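Why I still don't believe the simulator

4/26/21

Third attempt at writing this. The first two were mostly swearing about quaternions.

I've spent the past month on the software side of a pick-and-place job for Brosener, who want a dexterous hand to sort mixed objects onto a tray. Nothing exotic, if you read the sales pages. My part is everything between the pose estimate and the joint commands, plus whatever tooling I have to write to find out why the first one doesn't lead to the second. We train and test nearly everything in simulation, and I've come to trust that simulation a good deal less than the people I share a desk with.

Let me be fair to it first. It's quick, it doesn't break fingers, and I can leave 2000 episodes going overnight and have a table of numbers to argue with over breakfast. Jae-hoon So built most of the environment and he did it carefully. The contact settings are written down. The seeds are logged. I've worked on projects where neither was true, and I wouldn't go back.

But here is the number that started all this. The grasp policy was passing more than 25 different object layouts without fuss, and the team chat was full of little party hats. I asked what counted as a pass. It took a while to get an answer, and the answer was that the object's centre had to end up inside the tray's radius. Not resting on the tray. Not let go of. Inside the radius, at any height, for a single timestep.

So I went and watched the replays, which I'd recommend to anybody who is about to put a success rate on a slide. A fair few of the passes were throws. The hand would clip the fruit with a finger, the fruit would sail over the tray, and the checker would log a lovely green tick as it went by. I showed Dae-han Ma, who laughed for a bit and then went very quiet and opened the results sheet.

The checker now wants the object below a height limit, with its speed under a threshold, for a run of timesteps, and the hand clear of it. The pass rate dropped like a stone. People were oddly cross about this, as if I'd broken something.

The layout I keep going back to for debugging is the lemon one. The lemon starts to the left of the tray, close in, and the planner has to get the hand over it with a tennis ball sitting right by the tray's upper left edge. There's plenty of free table over on the right, and none of it helps. Yoon-hee Myung calls it a nasty little layout. I think it's a perfectly normal one, and the others are too kind.

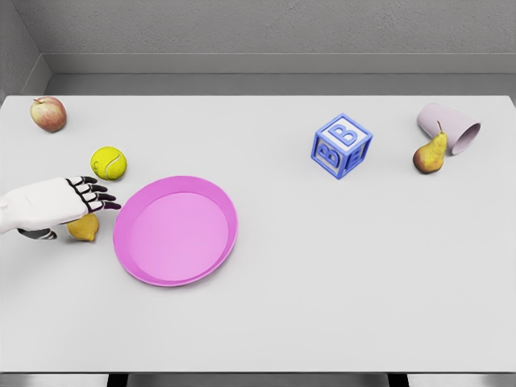

What the planner gets wrong

From that sort of state the palm and thumb hide most of the lemon from our viewpoint. The pose estimator is left with a patch of yellow skin and a strong opinion. It reports a centre, it reports a confidence, and the confidence hardly moves as the hand comes down over the fruit. I don't believe a confidence that doesn't mind losing most of its evidence.

The planner does believe it. It takes the newest pose at face value and replans the fingers around it, so when the estimate jumps, the fingers twitch. Sometimes the top finger swings into the ball. We had been blaming the controller gains for this, and Natalie Naylor spent days tuning them before I thought to plot the pose estimate on the same axis as the joint targets. The twitch was in the input. Sorry, Natalie.

My fix is dull. Once the hand covers more than a set share of the object's mask, we stop taking new poses and hold the last good one, and the collision check uses a fatter version of anything nearby. It made the lemon layout better. It also made the hand rather timid near the tray rim, and I haven't sorted that out.

Kyung-hwa Ma would like to replace the lot with one network trained end to end. Perhaps. I asked how we'd have found the throwing problem in that set-up and got a shrug. A bigger model would have learned to throw as well, and with better aim.

The bit I can't fix from here

Everything I've written so far is about a clean grey room with an evenly lit table. The apple has a nice blush on it and the pear has a stem, and I don't think either of them tells me much about friction. Our fruit has one friction value each. A real lemon is waxy in one place and bruised in another, and somebody has been handling it all morning.

We do randomise. We vary the mass, the friction and the lighting, within ranges that (I checked) were picked because training still worked at the ends of them. I'd call that choosing the exam to suit the pupil.

The proper hardware trial is down for May. Before then I want 4 things in the repo: the stricter checker switched on by default, a replay viewer that opens on failures first, occlusion logged next to every pose, and a wider friction range even if it hurts. I've got the first two. The occlusion logging is half done and currently writes its values upside down, so a fully hidden lemon scores as perfectly visible. I'll be fixing that tonight.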